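Stova Table Series
Section 4: Setting up the tabletop for drinks service

4.1 Scope

This section covers the preparation and daily use of the white tabletop, part 3521, in places where drinks are served in paper cups. It applies to the Stova and Stova Low frames. For the Illeck folding frame, read Section 6 first, then return to step 4 below.

The tabletop is supplied with a protective film on the upper face. Remove the film before first use. Cups placed on the film can slide.

4.2 Before you start

You will need:
Hex key, supplied in the fastener bag
Spirit level
Soft cloth
Mild dish soap and water
Paper cups of the size you intend to use

Check that the floor under all feet is hard. On carpet, fit the wide foot pads (see Section 2.5).

CAUTION: Do not lift the table by the tabletop edge. Lift by the frame rails only.

4.3 Leveling

1. Stand the table in its final position. Leave a gap of 100 mm between the rear edge and the wall.

2. Turn all leveling feet fully in, then back out one full turn.

3. Lay the spirit level along the long edge. Adjust the feet at the lower end until the bubble is centered.

4. Repeat across the short edge. Check the long edge again, as the second adjustment can disturb the first.

5. Tighten the lock nut on each foot with the hex key side wrench. Do not use pliers.

6. Press down on each corner in turn. If a corner moves, loosen the lock nut nearest to it and repeat from step 3.

NOTE: A slope too small to see will still make spilled liquid run to one edge.

4.4 First cleaning

1. Peel the film from one corner at a low angle. Work slowly.

2. Wipe the surface with the soft cloth and soapy water.

3. Wipe again with clean water and dry at once.

Adhesive marks left by the film come off with a second wash. Do not use solvent, scouring powder or melamine sponges. These dull the finish, and a dulled area picks up coffee and tea stains.

4.5 Placing cups

Paper cups are light and tip easily when empty. Keep the area around a standing cup clear of loose items, and approach the cup from the side, low down.

1. Set the cup upright with its base flat on the surface. Check that no straw wrapper, lid or spoon is trapped under the rim of the base.

2. Keep cups at least one cup width from any edge.

3. Hold the cup below the rim. Squeezing the upper wall of a paper cup deforms the opening, and a lid will no longer seat.

4. Fill to the level given by the cup supplier. Do not move a filled cup by sliding it.

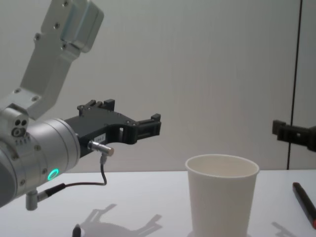

Zein wrote in to ask whether a white cup on a white top is a problem, saying that guests at the far end of a long counter kept knocking them over. The tabletop works the same with a cup of any color. Where white cups are hard to pick out, use the gray service mat (see Section 8, Accessories), or choose cups with a printed band.

The mat must lie flat. Roll it against its curl and leave it overnight before use. Trim it with scissors, never with a knife on the tabletop.

4.6 Limits of use

Maximum contents of a single cup: 575 ml
Minimum clear space in front of the table: 1000 mm

Do not place kettles, hot plates or pans directly on the tabletop. Use a trivet with feet. A filled paper cup needs no coaster, but a cup with a damp base should be lifted and the surface dried.

CAUTION: Hot drinks can scald. Fit lids before carrying cups away from the table.

4.7 Spills

1. Remove all cups from the affected area.

2. Blot the liquid with a dry cloth, working from the outside of the spill inward.

3. Wash and dry as in 4.4, steps 2 and 3.

4. Wipe the underside of the edge. Liquid that has run over the edge collects there and can swell the core.

Berry juice and red tea should be wiped up within a few minutes. For marks that remain, lay a cloth dampened with soapy water over the mark for a quarter of an hour, then rinse. Do not repeat more than twice in one day.

4.8 Routine checks

Daily: wipe down, check for sticky areas, discard crushed or softened cups.
Weekly: check the level on both edges.
Every May: tighten all frame screws and inspect the edge strip. Replacement edge strip is ordered under the Rekdale accessory list, by length and color.

If the edge strip has lifted, stop using wet cloths on that side until it has been replaced. See Section 9.2.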